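Bottle Cell FAQ: Setup, Care and Small Repairs
Randwood Automation Workshop, Irkstead
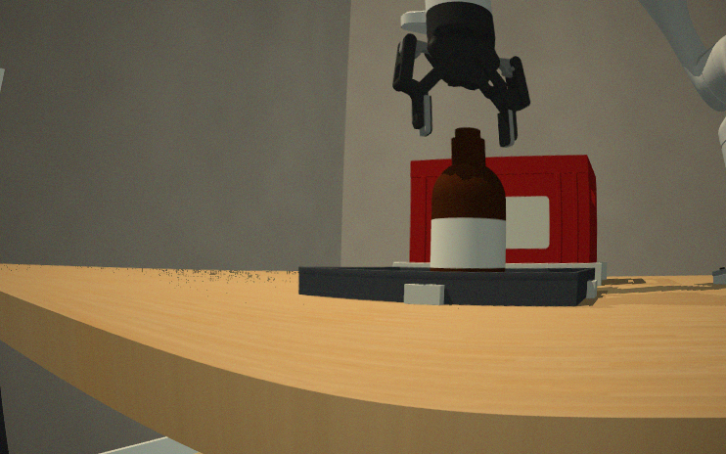

Bottle pick in the simulator, fingers open above the cap.

We get a lot of mail about the bottle cell, and we love it! These are the questions that come up most, with the answers we give over the bench. If you're running the Gallbridge version of the cell, nearly all of it applies to you too.

Where do I start, with the real arm or the simulator?

The simulator, every time. You can try a pick, hate it, change one value and try again before your coffee cools. Load the cell file, home the arm, and send the gripper to the hover pose over the bottle with the fingers wide open. Look at it from the front, then swing the view around to the side. A gripper that looks perfectly centered from the front can be way off in depth, and the front view will happily hide it.

How high should the hover pose be?

High enough that both fingertip pads clear the cap with open air to spare. Remember that the fingers on a linkage gripper don't travel in a straight line as they close, so check the tip position at full open and again at your closing width. We set our heights with the fingers at the width they'll have on arrival. It saves a lot of head scratching.

Neck or body? Which is the better place to grab?

We like the neck for upright picks. You get a narrow target and plenty of room for the pads on both sides, and the label stays clean. The body works fine if your gripper opens wide enough, but on the real cell you'll want to check that the pads don't ride up onto the rounded shoulder. When they do, the bottle squirms downward as you squeeze, and it's kind of fascinating the first time and very annoying after that.

There's a box right behind my bottle. Do I need to move it?

Usually you don't. Turn the wrist so the fingers close from left to right, across the front of the box, and come straight down. Trouble starts when the fingers are turned the other way and one of them has to squeeze in between the two. Before you run it, add the box to the collision list. The planner only avoids things it has been told about, and a box that's drawn in the view isn't automatically on that list.

How do I line up the tray?

Touch off three corners with the pointer tool and save them as tray frame 10. All of the stock picks hang off that one, so if the tray gets bumped you redo three touches and everything follows along. (We used to teach every pick by hand. Never again!)

My simulated pick is great and the real one lands off to one side. What happened?

Check the tool length first. Swapping fingertip pads changes it, and people forget, us included. Next, re-touch the tray. If it's still off, home the arm and see whether the wrist comes back to its mark. A steady offset in one direction is nearly always the tray frame. An offset that grows as the arm reaches farther out points to the base.

How often do the pads need changing?

Look at them every week and go by feel. A good pad is a little grippy and has square edges. A tired one is shiny. Our last set went 3408 picks before the bottles began to slip, but we run clean glass all day, and dusty cardboard will eat pads much faster.

How do I change a pad?

Power down the gripper, open the fingers by hand, and back out the screw behind each tip. Wipe the seat, press the new pad on flat, and snug the screw. Always do both sides together. Then run the tool length routine. Please don't skip that part!

One finger closes a bit later than the other. Is it broken?

Probably just dirty. Work the joints where the finger meets the housing with a dry brush, then cycle the gripper open and closed ten or so times. If the lag is still there, wiggle each link gently with the power off. Any click you can feel means a worn pin, and the Kariuki pin kit has everything for both sides.

What does fault 236 mean?

The gripper closed fully and found nothing between the pads. Either the bottle isn't there or you came down too high and closed over the cap. Clear it, go back to the hover pose and look before you retry.

Can I use other bottles?

Yes, please do, and tell us how it goes! Copy the stock bottle file, change the height and neck width, and save it under a new name. There are 13 shapes in the shared folder now, most of them sent in by readers. The squat jar still needs work.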